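Preguntas frecuentes sobre la comparativa de pinzas de mano

Desde que contamos que estábamos probando pinzas de mano con ropa, nos llegan muchas preguntas, y como casi todas se parecen hemos preferido juntarlas en esta página. Si la tuya no está, escríbenos – contestamos siempre, aunque a veces tardemos unos días.

¿Qué estáis comparando exactamente?

Dos juegos de pinzas de mano, el Kedlow y el Mandell, que una persona maneja directamente, una en cada mano, para grabar cómo se coge, se estira y se dobla una prenda. Esas grabaciones sirven luego para enseñar la tarea a un brazo, que en nuestro caso es un Balogun. Nos interesa saber con cuál se trabaja mejor y también con cuál salen menos tomas para tirar.

¿Por qué ropa y no cajas o vasos?

¡Porque la ropa no perdona! Una caja la coge casi cualquier pinza medianamente decente, pero una camiseta se arruga, se escurre y cambia de forma cada vez que la tocas, y ahí es donde se notan de verdad las diferencias entre una mordaza y otra.

¿Cuántas tomas lleváis?

En el último recuento, de enero, teníamos 1.947 tomas válidas entre los dos juegos. Trabajamos en tandas de 20 y paramos 10 minutos entre una y otra, que las muñecas lo agradecen mucho más de lo que uno imagina antes de empezar.

¿Hace falta experiencia para manejarlas?

No, ninguna. Lo que sí hace falta es un poco de paciencia al principio, porque todos tendemos a apretar demasiado y a ir con prisas. Selim Duman, que prepara las sesiones, recomienda empezar con una toalla pequeña, pasar después a una camiseta y dejar las camisas con botones para cuando ya se tenga cierta soltura.

¿Cuál cansa menos?

Depende de la mano, y sentimos no poder ser más rotundos. A quienes tienen la mano pequeña les resulta más cómodo el Kedlow; el Mandell reparte mejor el peso, pero obliga a abrir más los dedos. En sesiones cortas apenas se nota. En las largas, mucho.

¿Necesito una mesa especial?

Qué va. Una mesa grande y estable, con sitio para extender la prenda entera, es suficiente. Nosotros la cubrimos con una tela lisa, y procuramos que el color contraste con el de la ropa para que las cámaras distingan bien los bordes.

¿Cómo se coge una prenda con las dos pinzas a la vez?

Por las esquinas y sin pellizcar más tela de la necesaria. Conviene cerrar primero una pinza, comprobar que sujeta y solo entonces ir a por la otra esquina. Si se cierran las dos a la vez es fácil que una se quede con un pliegue de más y haya que volver a empezar.
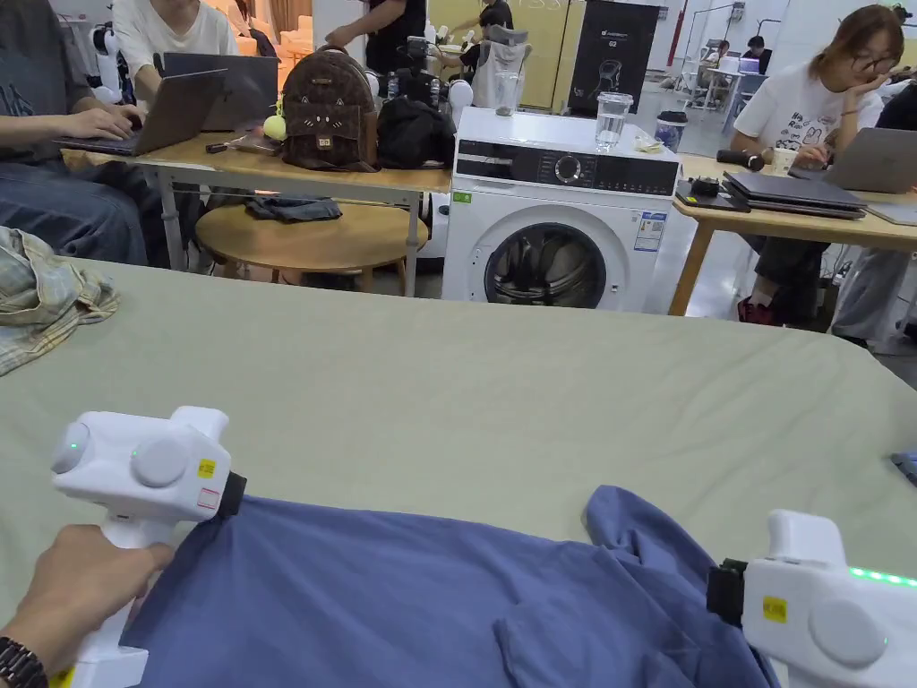 Las dos pinzas sujetando una prenda azul por los extremos.

¿Se puede alquilar el equipo?

Sí, a través de Coklow. El juego completo sale por 400 euros al mes, con maletín y cargador incluidos, y si después decides comprarlo te descuentan el primer mes. Pregunta antes por la disponibilidad, que solo hay unos pocos juegos y vuelan.

¿Publicaréis los resultados?

Esa es la idea – con las tablas completas y también con las tomas fallidas, que a nosotros nos han enseñado mucho. Nos faltan todavía las pruebas con tejidos gruesos y repetir una parte con el Mandell, así que te pedimos un poquito más de paciencia.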